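# The Key to Number Sixteen

Armelle Marty got the job at the Wesirlow rec center in September, after the bakery cut her hours and before she had told her mother about either thing. 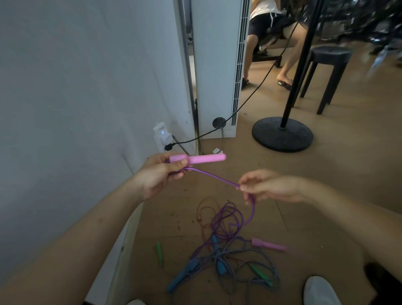
The job was the front desk and whatever else came up. It paid a little more than the bakery and started later. On the first morning the manager gave her a ring of keys and a sheet of paper in a plastic sleeve that said which key went to what. There were twenty-two lines on the sheet. Next to sixteen, the space was blank.

"What's this one?" Armelle asked.

"No idea," the manager said. "It came with the ring."

Armelle put the ring on her belt loop and went to turn on the lights in the gym.

For the first week she mostly learned the phone. People called to ask if the pool was open. The center had never had a pool. There was a pool at a hotel on the other side of the river, and its number was one digit away. She wrote the hotel's number on a sticky note and read it out to whoever called, and they thanked her, and some of them called back ten minutes later by mistake.

Gavin McIver came in every weekday at four to use the walking track. He was somewhere past seventy and wore a tie. He signed the sheet, did his laps, and signed out again, though the sheet had no column for signing out. He wrote the time in the margin. Armelle liked his handwriting. It was square and even, like the lettering on a blueprint.

On Monday of the second week it rained hard and he stayed by the desk to wait it out.

"You've got the old ring," he said.

She looked down. "It's the one they gave me."

"That brass one with the notch. That's ours."

"Yours?"

"McIver Lock and Safe. My father's shop. We put in all the locks here when they built the place. I cut that key." He held out his hand, and after a second she unclipped the ring and gave it to him. He found the key without looking for it. "See the M, on the shoulder."

She had to hold it up to the lamp, but there was an M.

"What does it open?" she asked.

He turned it over. "I'd have to think."

He gave the ring back and looked out at the parking lot. The rain was coming down the same as before, but he buttoned his coat and went.

The next day he signed in, walked, and signed out. He didn't bring it up, so she didn't either. But in the slow part of the afternoon she started trying the key in doors. It didn't fit the boiler room. It didn't fit the closet under the bleachers, or the first aid cabinet, or the cash drawer, or the little door at the back of the stage that she had to crawl to. She came out of there with dust down the front of her sweater, and a woman who had come about the Udik class watched her stand up.

"Is this a bad time?" the woman said.

"No. Which class?"

"Udik. It's like stretching, but you hum."

Armelle signed her up.

By Friday she had tried the key in everything with a hole in it. She told Gavin McIver so when he came down from the track.

"Everything?" he said.

"The vending machine too."

"That wouldn't be ours." He took out a handkerchief and wiped his forehead. "You didn't try the one outside, though."

"What one outside?"

He led her around the back of the building, past the dumpsters, to where a chain-link fence ran along the top of the slope. There was a gate in it. She had seen it every day from the staff bathroom window and never thought of it as something that opened. A vine had grown through most of it. The padlock was the size of her fist.

"There used to be steps down to the river," he said. "Kids came up from the houses on Prernance Street that way. It saved them the walk around by the bridge. Then they tore the houses down."

"Did you live there?"

"My wife did. Before she was my wife."

Armelle pulled some of the vine off the lock. The key went in halfway and stopped. She tried it again, a little to the left, and it stopped in the same place.

"It's rusted," she said.

"Let me see." He bent down, with one hand on the fence post. He looked for a long time for somebody looking at a padlock. "No, it's not rusted. That's not my lock. Somebody changed it."

"Oh," Armelle said.

"It's a cheap one, too."

They stood there. Through the fence she could see the tops of the trees and a strip of brown water. The steps, if there were any left, were under the leaves.

"We have bolt cutters," she said. "They're in the boiler room."

"You'd get in trouble."

"I don't know who'd notice."

He thought about that. She could tell he was thinking about it seriously, because he took his hand off the post and put both hands in his pockets. A truck went over the bridge and the noise of it reached them a moment later.

"No," he said. "I couldn't get down those steps anyway. And if I got down I couldn't get up."

They went back in. The phone was ringing, and it was a man who wanted to know if the pool was heated. Armelle gave him the hotel's number. When she hung up, Gavin McIver was writing the time in the margin of the sheet.

"Do you want the key?" she asked him. "It doesn't open anything."

"It's on your list."

"The line's blank."

He capped the pen and laid it down next to the sheet. Then he asked if he could see the list, and she got it out of the drawer and slid it out of its plastic sleeve. He uncapped the pen again. Beside sixteen he printed, in his square letters, RIVER GATE (OLD LOCK).

"There," he said. "Now the next person won't have to crawl around."

She called her mother that night. She had meant to say the thing about the bakery first and get it over with, but her mother asked what she was eating, and Armelle said soup, and her mother asked what kind. It went on like that for a while. Her mother had a cough that she said was nothing. The neighbor's dog had been at the fence again.

"I'm working at the rec center now," Armelle said.

"Which one?"

"Wesirlow. By the bridge."

"Is that the one with the pool?"

"No," Armelle said. "People think that."

Her mother was quiet, and then she asked if they gave her a uniform. Armelle said no, only keys. She could hear the television going in her mother's kitchen, and a chair being pulled out.

"How many keys?" her mother asked.

Armelle took the ring off the hook by the door, sat down on the bed with it, and started to count.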